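Ziltham workshop opens its doors to people who want to teach a robot

Thursday, 9:40 a.m.

The company Ziltham has started a new round of teaching sessions at its workshop in Keltness, and this time most of the teachers are not engineers. They are people from the town who answered a short notice in the library and at the bus station.

The work is simple to explain, but it needs patience. A person holds a gripper in the hand and does an ordinary kitchen job with it, such as taking food out of a small refrigerator or putting it back. The movement of the gripper is recorded, together with the picture from its camera. Later, the recordings are used to train a robot arm for the same job.

In this round 28 people take part. They work in shifts of 2 hours, with a break in the middle, and the company wants to collect 500 good recordings of the refrigerator task before it goes on to the next one, which will be setting a table. A recording is not accepted if the item falls down or if the hand of the teacher comes in front of the camera for too long.

According to the company, the first hour is usually the hardest. New teachers move too fast, as they would do at home, and they forget that the gripper is wider than their own fingers. Round fruit gives them the most trouble. On the first day, 19 recordings had to be deleted, the majority of them with apples.

For some jobs the company still uses remote control, where the operator moves the arm from a distance. This way is slower, and the operator needs longer training, but the recorded movement is already one that the arm can do. With the hand-held gripper it must be checked afterwards whether the arm can reach the same positions. Ziltham says it will keep both ways for now.

The small firm Ortuño, which repairs kitchen equipment, has lent the refrigerators for the sessions, and a delivery service named Flotton has asked to see the results when they are ready. No contract has been signed with either of them — the company was careful to say this twice.

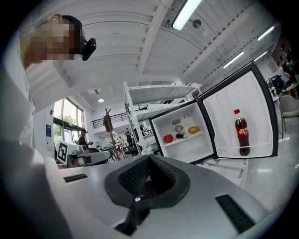
The sessions continue until the end of January. New teachers can still register at the front desk in the mornings, and no experience with robots is necessary.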